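4.2 What the turbines did at night

I should say up front that this is the part of the study I enjoyed most, so it runs a little long. The earlier sections dealt with the wind resource at Prindley and the way the two measuring masts were set up. In this one I want to get into the nighttime numbers, which gave us trouble from the first week and kept giving us trouble right through September.

The Prindley site has 44 turbines on a low ridge, all the same model, and the operator (Flilent) let us have the ten-minute records from every one of them. What I was looking for was pretty simple. On clear nights the air close to the ground cools off and goes quiet, while the air higher up keeps moving, sometimes faster than it did all day. A tall rotor sits right across that boundary. The blade tip at the top of its swing can be in a stiff breeze while the tip at the bottom is in next to nothing. The wind speed at hub height, the one number everybody uses, doesn't tell you much about either of them.

So I went through the records and pulled out every night that met our definition of calm and clear (see section 3.1 for the definition, which I've changed once already and may change again). That left us with 245 hours of usable data. I'd hoped for more. A good chunk was lost when the upper sensor on the east mast iced over, and I threw out another stretch when the clock on that same mast drifted out of step with the turbines.
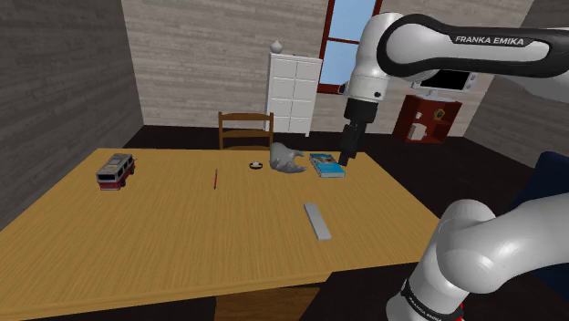
Maes read a draft of this section and asked why I hadn't just corrected the clock and kept the hours, seeing that the drift looked steady and a steady drift is easy to take out. It's a fair point, and I did try it. The trouble is that the drift was steady only up to the icing, and after that I had no good way of telling what it was doing. I would sooner have fewer hours that I trust.

With those hours in hand, I sorted them by how much the wind speed changed from the bottom of the rotor to the top, and then compared the power we measured with the power the maker's curve said we should get. When the change was small, the two agreed nicely. When it was large, the turbines on the front row made less than the curve promised, and the ones farther back made a lot less. I'd expected the first of those. The second one surprised me, and I spent a good while convinced I had mixed up the turbine labels. (I had, for two of them, but fixing that didn't make the gap go away.)

My best guess is wakes. In the daytime the air is all stirred up, and the slow patch of wind behind each turbine gets filled in pretty quickly. On a still night there's very little stirring going on, so the slow patch stretches back down the row and the next machine sits in it. Other people have seen the same thing at sea, where the air is often calm in this way, but I think it gets less attention on land than it should.

Figure 2. Gripper above the tabletop, with a small pale gray object held between the fingers (simulated view).

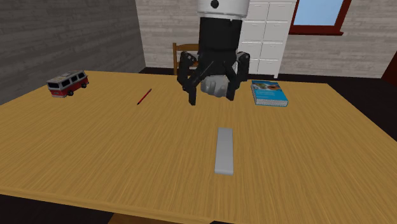

The wake model we used for all this was Padico, run with its default settings and then again with the turbulence turned down to match what the masts recorded at night. The defaults did a decent job by day and a poor one after dark. Turning the turbulence down helped quite a bit for the middle rows and hardly at all for the last one. I don't have a neat answer for the last row. The ridge drops off behind it, and my hunch is that cold air draining down the slope pulls the wake along with it – the model knows nothing about slopes, so it couldn't show us that even if it were true.

One more thing on direction. The wind turned as it went up, often by enough that the top and bottom of the rotor were facing noticeably different winds. I left this out of the sorting above to keep the groups from getting too small, and it comes back in section 4.3, where I look at the south end of the ridge separately.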